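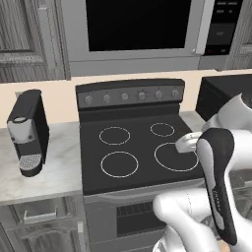
An electric range with its six control knobs set along the rear panel.

4 min read

The question of whether to repair or replace a household appliance is one on which I have been asked to comment several times since June. The following remarks set out the position I have reached after twelve years of managing rental housing in Mellen, where I am responsible for 139 apartments and the equipment inside them.

Our office keeps a repair file for every unit. Until recently these files were used only to settle disputes over deposits. My colleague Siham El Idrissi proposed that they be read as a whole, and she has now entered 1,639 work orders into a single ledger. The results have changed several of our practices.

Ranges and refrigerators account for most of the entries. The most frequent fault in a range is a failed surface element, followed by a worn switch behind the knob. Both parts are inexpensive and can be fitted in under an hour by a trained person. In earlier years we often replaced the whole appliance at the second call. I approved many of those replacements myself, and I now regard a good number of them as unnecessary.

Our present rule is as follows. An appliance under eight years old is repaired unless the part is no longer sold. An appliance over that age is repaired once, and the tenant is told in writing that the next serious fault will lead to a new unit. Dishwashers are treated separately, as water damage to the floor below can cost more than the machine. A single leak at our Roritz Street building led to a bill of $3,000, most of it for a ceiling.

Parts remain the weak point. Ekkachai Yimyam, who handles our purchasing, now holds a small stock of door seals, elements and thermostats in the basement at Sandden Court. He labels each shelf by model number, and he has asked that technicians return the old part with the work order attached. Compliance with this request stands at 70 percent. I would like to see it higher before winter.

Tenants have a role as well. A report that reads "stove broken" requires two visits. A report that states which burner has failed, and whether the oven still heats, generally requires one. The maintenance form has been revised to ask for these details, and a version in larger type is available at the office.

I have left laundry equipment out of this discussion. Those machines are leased, and the terms of the lease do not permit us to open them. The contract is due for review, and I intend to write on that subject separately once the new terms have been received.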